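Keeping the two-arm cell healthy – speaker notes
Natália Mendes, 2025-04-01

Slide 1. Say hello, thank Savvas Zervas for the help with the slides. Say that I talk only about the care of one cell, the one we call Butia. Programming is the next talk.

Slide 2. Start of shift. Wipe the jaws with a dry cloth, also the inner faces. Look at the printed parts for small cracks near the screws. Then close the gripper slowly with nothing in it and listen. Volodymyr found a bad bearing in March only by the sound.

Slide 3. Cables. Most of our stops came from cables. Leave a loop that is big enough for the full turn of the wrist, and move the arm by hand through the turn before you fix the tie. Speak slowly here, people like to write this down.

Slide 4. Grip check with a clear plastic piece. The piece should stand straight between the jaws. If it leans, loosen the 2 screws of the left jaw, set it again, tighten little by little. 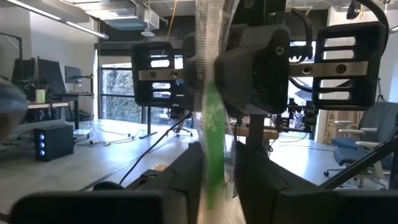 How often do we calibrate the wrist cameras again?
After every 75 hours of work, and always after a jaw was changed.

Slide 5. The log book. We have some 1,428 lines in it now. Show the page where Vija wrote the wrong screw length – she agreed to it. Ask the room who keeps a log on paper.

Slide 6. Spare parts: 4 printed jaws in the drawer, one cable set. Give the address for questions and stop on time.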